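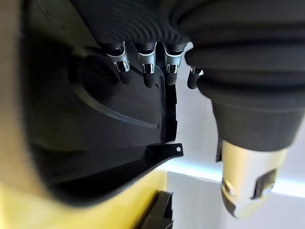
We came into Skirkeck at ten past seven in the morning, which the pilot book describes as the best time to arrive and which I would describe as ten past seven in the morning. The harbour faces north-east, presumably so that it can get the weather first. There is an outer wall, an inner wall and between the two a patch of water where the ferry turns round while everybody else pretends to have business elsewhere. Omora, who is nine metres long and slow to make up her mind, pretended as well as she could.

Visitors' berths are on the far side of the fish quay. The almanac says there are plenty. This is true if you count the ones with a boat in them. We rafted up outside a large steel ketch whose owner came on deck in a dressing gown, took our lines without a word, made them off far better than I would have, and went below again. We never saw him dressed.

The harbour office opens at nine, or when the door is unlocked, and the two are unrelated. A night costs 19 pounds, water included, showers extra. The showers take tokens, the tokens come from a machine in the launderette, and the launderette is up the hill. There are 66 steps. I know this because it is painted on the bottom one, along with the words WELL DONE, which I feel belong at the other end.

Most people come here for the harbour open day, and so, having run out of excuses, did we. It falls in July, on a Thursday, for tidal reasons that were explained to me twice. Tours leave from the old ice house. Ours was led by Birsen Kurtuluş, who used to work the ferry's car deck and has kept the voice for it. She told us to stay behind the yellow line. A man in a sailing smock asked which yellow line, and she told him that one, and he stepped back so sharply that he lost his hat.

First stop was the ice house itself, which no longer makes ice. It makes a humming sound, and it is let in parts to people who need somewhere to keep things. Then the net loft, then the slipway, then a long pause beside a locked gate while somebody went for the key. I enjoyed the pause. We were told about the winter the outer wall was breached and the whole of Front Street had to eat upstairs. We were told about the rivalry with Lumomton, down the coast, which has a marina with pontoons, a wine bar and (this was said quietly) no tide to speak of. I had been thinking we might go to Lumomton next. I kept it to myself. 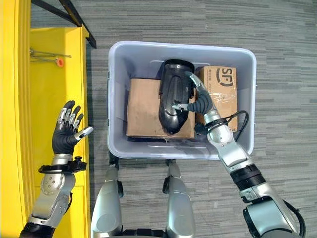 Two cardboard boxes in a grey bin, on striped carpet.

After the gate came the lifeboat station, where you may climb aboard and look at the seats. I had imagined benches. They are more like something from a very serious fairground, with springs underneath, and there are belts for everything that can be belted. My crew, who is also my sister, sat in one and had to be talked out of it. They sell tea towels on the way out. We now own a tea towel with a chart of the harbour approaches on it, and I'm sorry to say that it shows the rock off the east pier more clearly than our proper chart does.

Lunch was at Yüksel, at the top of Front Street, a place with 5 tables and a queue. The fish soup is very good and comes with enough bread to careen a small boat on. The menu also offers something called the Skipper's Plate. I ordered it out of vanity. It was an omelette. My sister had the grilled mackerel, and looked at my omelette from time to time with what she would call sympathy.

In the afternoon you can go up the old light, if your knees are willing, and the view from the top takes in the whole bay as far as the headland, the ferry coming in, and your own boat lying outside somebody else's with the fenders at the wrong height.
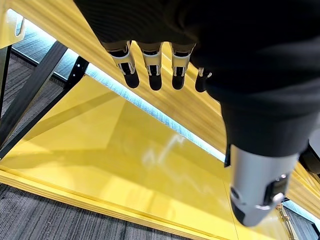 I went back down and moved the fenders. By then two more boats had rafted outside us, which meant we were now the middle of something, and that people in socks would be crossing our foredeck until bedtime. They were polite about it. One of them admired our kettle.

A few practical points for anyone thinking of going. Don't try the entrance in a strong north-easterly, whatever the man on the radio says about it being fine for him. Call on the VHF before you pass the outer wall and again if they don't reply, and then assume that they heard you. Diesel comes by can from the garage behind the church. The chandler is well stocked in rope and hats and has one impeller, which doesn't fit. The ferry comes in 3 times a day and its wash will find whatever you have left standing on the galley worktop. In our case it was the last of the marmalade.

We left on the morning ebb, with the dressing gown handing us our lines. He did speak that time. He said we'd want to watch the rock off the east pier, and I told him we had it on a tea towel.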